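Asudine Arm Simulator: Frozen Arm Fault FAQ
Last updated March 6, 2026

What is the frozen arm fault?
In some runs, the simulated arm stops partway through a reach and stays there until the run times out. The physics keeps going and the log keeps filling, but the joint targets no longer change. It was first reported in January by users of the Hisness task pack.

Which versions have it?
Build 2771 only. Earlier builds are not affected. If you installed the Weltby scene set on top of an older build, check the build number on the start screen, as the Weltby installer may have updated you.

What causes it?
The controller rejects any target it thinks will bring the gripper into contact with the board. In build 2771 the board height is read before the floor is loaded, so it comes out too high. Targets close to the wood are then rejected one after another, and the arm holds its last accepted pose.

How do I know I have this fault and not a slow policy?
Open the run log and search for "target rejected". A slow policy gives a few of these lines or none. The fault gives 100 or more in a row with the same joint values.

Does it damage my recorded data?
The files are intact, but the frozen stretch is recorded as if it were normal motion. Remove those episodes before training. The cleanup script in the Caputo tools folder drops any episode with more than 40 identical steps in a row.

Can this happen on a real arm?
The same check runs in the hardware controller, but there the board height comes from calibration. We have had no reports from hardware. If a real arm stops without warning, cut the power before you reach in. A held arm can move again when a new target is accepted.

What does the test scene look like?
The arm is on its orange base plate, with the white bar lying on the board close to the gripper. Noise and shadows are left on.

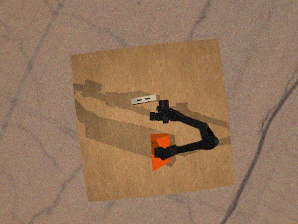 Is there a workaround?
Yes. Load the scene, wait for the floor to appear, then press Reset 2 times. The second reset reads the correct board height. You have to do this every time you load a scene.

When will it be fixed?
The fix is in testing and will ship in the next build. Saved scenes will open in it without changes.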